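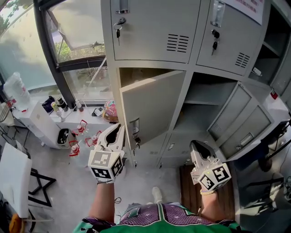 Open Day at the Udamholm Training Hall: Photos from the Lockers Station

Posted in: Events, Visits, Robot Learning

On August 14, 2025 our evening class in automation was invited to the open day in Udamholm. We are mostly people who work in warehouses and repair shops, and for many of us it was the first visit to a place where robots are taught. I promised to write a few words for those who had to stay at work. Please excuse my English, I have tried to be careful with it.

The photo at the top of the page is from the station which I liked best, the lockers. The person doing the work holds one gripper in each hand and stands close to the metal doors. Some of the doors are open and some are closed, and you can see keys in several locks. On each gripper there is a white cube with black square patterns.

What the work is for

Our guide was Estela Cisternas. She explained that a person does the task with the grippers, and the recording is later used to teach a robot with two arms. The person must do everything with the jaws and may not help with the fingers. The patterns on the cubes tell the computer where each gripper is in the room. I asked if it would not be simpler to program the movement directly. She answered that they did this before, and it was fine until somebody moved the furniture.

The lockers task is called Lagman in their plan, and I did not learn why. One round means to open a door, look into the compartment and close the door again. The plan for this task is 300 rounds, and when we came they had finished 240 of them. A good round is slow and even. If the operator hurries, the round is marked and repeated on another day.

Keys and handles

Jericho Dumlao, who has worked with the grippers for seven months, told us that the handle is easy and the key is hard. The handle can be taken from almost any side. For the key the jaws must come in straight, and then the whole wrist must turn without pushing. He said that in his first week he dreamed about keys.

He also told us that looking is a part of the work. The operator should look at the place where the hands are going, a little before they arrive there. If he looks away to talk with a visitor, this is also in the recording. For this reason we were asked to keep our questions for the pauses, and I think we did this well, with one exception (me).

Our own try

After the coffee each of us could try the grippers for a few minutes on a practice door in the next room. They were lighter than I expected, but my forearms were tired very soon. Maribeth Salazar from our class opened and closed the door at the first attempt. I needed four attempts and I pinched the door edge two times. Florante Villanueva said the feeling is like eating with very big chopsticks, and I agree with him.

We asked also about mistakes. Estela said that small mistakes are kept if the operator corrects them calmly, so that the robot can learn how to correct too. I found this the most interesting answer of the visit and I wrote it down right away.

Practical information

There were 76 visitors in total on the open day, so the groups had to be short. The next visit for our class will be in September, to the workshop in Rarndale, where they teach a robot to fold and pack. Maritza Quispe keeps the list of names. If you want to come, please write to her before the end of this month and say if you need a place in a car.

Tags: open day, grippers, lockers, Udamholm, class visits

This website uses cookies to remember your settings. By continuing to browse you agree to our cookie policy. Accept | Read more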